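Home | Teams | Reports | Calendar | Give | Contact

Spring progress report to the Merent fund
2022-05-08
Posted by the club advisor, Samen Robotics Club

Second report on the grant. Sorry for the length, the first one was too short and we got questions back, so putting everything in this time. Budget first, then the arm, then what the students are doing, then asks.

Money. We have spent 1,281 dollars since the March report. Most of it went on parts for sorting practice and the mat. Receipts are in the shared folder, two are photos of receipts because the originals got left in a jacket. The shipping line is higher than we wrote in the plan. We ordered in small batches when we should have done one big order, lesson learned. Nothing spent on travel yet. The travel line is untouched and we would like to keep it that way until the regional date is confirmed.

Hours. Students logged 476 hours on the project this term, counting build nights and the open lab. That is from the sign-in sheet, so real number is probably higher, kids forget to sign in when they come straight from class. We moved the sheet next to the door, helped a little.

Teams. Two teams, same as before. Team Đào has the hand and the grasping. Team Dandetine has the table, the parts, and the task list. They picked the names themselves. There was a plan to swap jobs halfway through the term and we did not do it. Both teams were in the middle of things and asked to stay put. We will swap in the fall, it's on the calendar now.

The task. For anybody on the board who is new: the competition task is bin picking with mixed industrial parts. The arm has to take parts off a table and put them in a bin, in an order the judges give on the day. Parts can be nearly anything from a shop or a panel room. So the students have been collecting odd stuff to practice on, different sizes, different surfaces. Metal, plastic film, cardboard, things that roll. The rule sheet says no part heavier than what the hand is rated for, and the students check that before anything new goes in the practice set.

Where we are. Short version, big parts fine, small parts not yet. The hand closes well on anything boxy. Gears are the current work. Flat on the mat there is not much to get hold of, and the fingers want to slide over the teeth. Team Đào tried coming in from the side, then from the top with the fingers curled more. Top is better so far. They are keeping notes on every attempt, which was one of your conditions from last time, and the notes have gotten a lot better since they switched from loose paper to one binder. 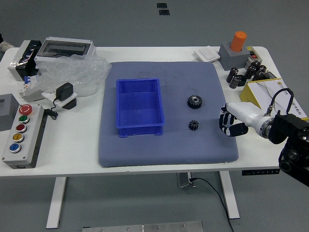

Gear practice at the club table, bin on the mat and the rest of the parts set out around the edges.

Table layout was a whole argument and I'll spare you most of it. Dandetine wanted a fixed layout so runs can be compared. Đào wanted it changed every time because the judges will change it. Settled on this: fixed layout for the first half of each session, mixed up for the second half. Seems to keep everyone reasonably happy. The padded mat was a good buy, parts dropped on the bare table used to end up on the floor and we lost a lot of session time crawling around after them. The capacitors were the worst for that.

Problems, in no order.

The software update in March broke our saved positions. Took most of a week of sessions to teach them again. We now keep a copy on a second drive and on paper.

Cable routing. Students have redone it once already and want to do it again. I said after the regional. There is a drawing of what they want, it's a good drawing, it can wait.

Calibration drifts over a session. Đào now recalibrates at the start and after the break. Costs us time but the picks are cleaner after. Still don't know the cause, one student thinks it is the mount and another thinks it's the code, they are each writing a page on it and we will read both out at the next meeting.

Attendance dipped in exam weeks. Expected. It came back after.

Safety. Every student has done the safety talk and signed the sheet before running the arm. We did the stop drill again this month: one student runs, one has a hand at the stop, third calls it without warning. They're quick now. New rule from the students themselves, no talking to the person on the stop. I like it, so it is on the wall. No injuries to report. One pinched finger from a storage cabinet which has nothing to do with the robot but you asked us to list everything.

Outreach. We ran an open evening for families and roughly 30 people came. Younger kids got to pick which part the arm went for next. The arm missed a few and they cheered anyway. Three families asked about joining in the fall. We have also been asked to bring the project to the library, waiting on a date, and the question is how to move the arm safely. May end up showing video in place of the arm.

What students are learning, since the form asks. Reading a data sheet. Writing down what you did before you change something. Basic wiring, on practice panels only, nothing live. Some of the older ones used the control parts in the practice set to learn what each thing is for, breakers and push buttons and so on, and then taught the younger ones. That was not in the plan but it worked well and I would like to put it in the plan. Several students had never used a spreadsheet for anything but homework, now they argue about whose chart is better.

Next steps to end of term:
- finish gear picking from the top, large gear first then the small one
- start on capacitors standing up, then lying down
- full timed run with a random order, at least once per session
- clean up the task list so a new student can follow it
- write-up for the regional, first draft by students, I only fix spelling (yes I know)

Asks. Would like to move what is left in the shipping line into spare fingertips. They wear and we have one set left in the box. Need a yes or no in writing from the fund, email is fine. Also would like to know if the fall money can be released before school starts, we lose the first weeks every year waiting for it. And if anyone at Merent wants to come see a session, please do, any build night, just write first so somebody is at the door to let you in.

Full parts list and the attempt notes go out seperately, the file was too big to attach.

Comments (4)

Parent of a sophomore: Thank you for posting these in the open. My daughter has talked about nothing but gears for a month. Will the swap in the fall mean she has to change teams or just jobs?

Club advisor: Just jobs. Teams stay the same.

Former member: we had the same calibration drift my year!! check the bolts at the base before anyone writes a page about code. also very jealous of the mat

Fund reader: Received, thanks. Fingertips request is fine with me but has to go through the form, I'll send the link tonight. Please include the price per set.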